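Search questions, topics or people
Search

Our laundry is putting folding arms on the small-piece line. What happens to the folders?

Posted by Beca Mostyn

I supervise the finishing side at a commercial laundry, second shift. We do uniforms and staff shirts, mostly for kitchens and care homes. Management has signed up for a trial of two robot arms on the T-shirt table starting in September. The vendor is Agyeman and the controller software is called Trustonum, if that means anything to anyone.

I have 10 people on folding now. I was told "no change to headcount" but nothing in writing. My folders are asking me three things and I don't have answers. Do the arms really fold, or only sort and feed? Who gets blamed when the count is short? And what happens to the piece rate when part of your pile has already been handled by a machine?

Our folders get a base wage plus a rate over 200 pieces an hour. Some of them make good money on that. If anybody has been through this on the floor I would like to hear it, good or bad. I have already heard the sales version.

6 people are following this

Seidu Annan

We went through this at the Clatberg plant. I was a folder for years and now I look after the arms on days, so take that for what it is.

First, ask exactly what job the arms are getting. Ours do not fold. They pull single garments off a mixed heap and lay them out for the person at the next station. Folding was in the original plan and got dropped after the first couple of months. Picking one shirt out of a pile is hard enough for them. Knits stick together, sleeves get caught underneath other shirts, and two dark ones on top of each other get picked as one. We still have a person at the heap clearing doubles.

What changed for people:

The reaching went away for most of the line. That was the part that hurt shoulders, and the folders who had been there longest were glad to see it go.

The pace is set by the arm now. Before, if you wanted to go hard before lunch and ease off after, you could. Now the shirts come when they come. This was the biggest complaint and it still is. Ask for a buffer shelf between the arm and the folder. We got ours late and it helped a lot.

The piece rate had to be thrown out. If the arm feeds slower than your best folder, your best folder takes a pay cut for something she can't control. We lost two good people before that was fixed. They moved us to a flat hourly wage set from each person's average over the months before the arms came in. Get your averages saved before the trial starts – once the arms are running, the numbers are no good to you.

On short counts, we made a rule that the count is taken at the bagging table and nowhere else. The software keeps its own count and it is often different. Don't let anyone be written up from the software count.

One small thing. Look at your tables. Ours were old and scratched up, and the shine off the top gave the cameras trouble at the station under the skylight. Maintenance put a matte cover on that one.

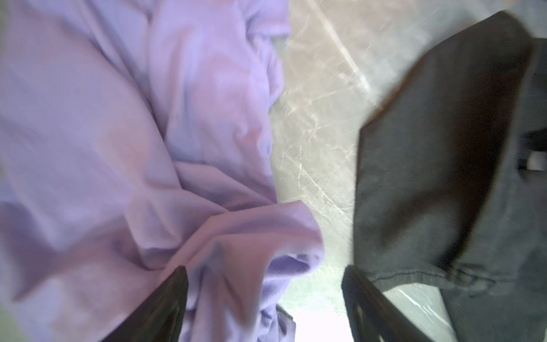

Wrist camera view, lavender and charcoal pieces on the table.

With those two side by side and bare table between them, I would expect the color difference to help. A heap of all one color is where my day goes.

Helpful (10) Comment Share

Donnie Rankin

Get it in writing. They told us no change to headcount too and then didn't replace anyone who left.

Helpful (6) Comment Share

Clémence Ferrand

I do training at Muditberg, hospital linen, so flat goods mainly. Not the same as shirts but some of it carries over.

Choose who will tend the arms before they arrive, and choose from the folding line. We brought in an outside technician and he was fine with the machine but did not know a bad seam or a stain when he saw one. Rework went up. We then trained two folders in clearing jams and restarting, and gave them a higher grade for it. Make sure the higher grade is agreed first. Ours were doing the work for nearly a whole season before the pay caught up.

Also plan for nights. Vendor support stops at 6 in the evening where we are. If your second shift has a fault after that, the folders go back to hand picking from the heap, and they need the table space to do it. Keep one full table clear of equipment.

I can't help you on piece rate. We never had one.

Helpful (2) Comment Share

Comments

Beca Mostyn
Thank you all. Seidu, I pulled the averages this morning and had payroll print them. The buffer shelf is going on my list for the meeting.

Kwesi Ankrah
Does the flat rate get looked at again every year, or is it stuck at what it was when the arms came in?

Seidu Annan
Every year with the general raise. It wasn't in the first draft, we had to ask for it.

Donnie Rankin
What Clémence said about nights. We're hand picking one shift in every few.

4 comments Share this page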